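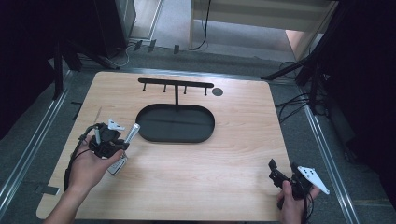
## 4. Evaluación de tareas domésticas de mesa

Esta sección describe el procedimiento para determinar si una célula Rulari puede asumir una tarea doméstica concreta sin supervisión continua. Se aplica a tareas de colgar, colocar y retirar piezas pequeñas sobre un tablero. No se aplica a la manipulación de líquidos, textiles ni objetos cortantes.

Requisitos previos: sección 3 completada y software Eletti instalado en el equipo de control.

### 4.1 Preparación del puesto

1. Apoye el tablero en una superficie estable y compruebe que no bascula al presionar las esquinas.
2. Coloque el soporte de ganchos con su bandeja hacia el fondo del tablero, centrado respecto al operador.
3. Vacíe la bandeja.
4. Aparte los cables de las pinzas hacia los lados. Ningún cable debe cruzar la zona de trabajo.
5. Abra y cierre cada pinza tres veces. El recorrido debe ser completo y sin tirones.

> **PRECAUCIÓN:** No introduzca los dedos entre las placas de la pinza con el sistema activo. Existe riesgo de pinzamiento.

### 4.2 Demostraciones manuales

1. Inicie una sesión nueva en Eletti y asigne el nombre de la tarea.
2. Sujete una pinza en cada mano y espere la señal acústica.
3. Ejecute la tarea a velocidad normal. Evite las pausas superiores a dos segundos.
4. Devuelva las piezas a su posición inicial.
5. Repita hasta reunir 900 demostraciones válidas. Pueden repartirse en varias sesiones y entre varios operadores.

**Nota:** Varíe ligeramente la posición inicial de las piezas. Un conjunto demasiado uniforme da buenos resultados en el banco de pruebas y malos en una cocina real.

### 4.3 Ejecución autónoma

1. Cargue el modelo entrenado en la célula.
2. Despeje el área de alcance del brazo.
3. Lance una serie de 100 intentos.
4. Registre cada intento como *completo*, *parcial* o *fallido*. Una pieza colgada que cae antes de finalizar el ciclo se registra como *fallido*.
5. Si el brazo se detiene, no lo ayude. Anote el paso y reinicie el ciclo.

> **PRECAUCIÓN:** Mantenga accesible la parada de emergencia durante toda la serie.

### 4.4 Interpretación de los resultados

La tarea se considera apta para uso supervisado a partir de 86 intentos completos. El uso sin supervisión no está autorizado en esta versión, sea cual sea el resultado.

En el piloto de Fallby, revisado por Tove Damgaard el 28/08/2022, la tarea de colgar anillas superó el umbral y la de emparejar tapas no lo alcanzó. La mayoría de los fallos se produjo al soltar la pieza, con la pinza ya alineada. El tiempo por ciclo fue más de 11 veces el de una persona. Para un taller con turnos nocturnos puede resultar asumible; para recoger una encimera, por ahora no lo es.

**Nota:** Un resultado apto solo es válido para la tarea ensayada. Si cambia el soporte, la altura del tablero o la iluminación, repita el apartado 4.3.

### 4.5 Incidencias frecuentes

| Síntoma | Acción |
|---|---|
| La pinza no cierra del todo | Revise el conector y repita el paso 5 de 4.1 |
| La pieza roza el gancho y cae | Añada demostraciones de aproximación lenta |
| El brazo repite el mismo movimiento | Detenga el ciclo y registre *fallido* |
| Sesión sin datos de una mano | Descarte la sesión completa |

Envíe los registros a Hamdia Adugna, soporte técnico de Yilma, e indique la versión del modelo y el número de serie de la célula.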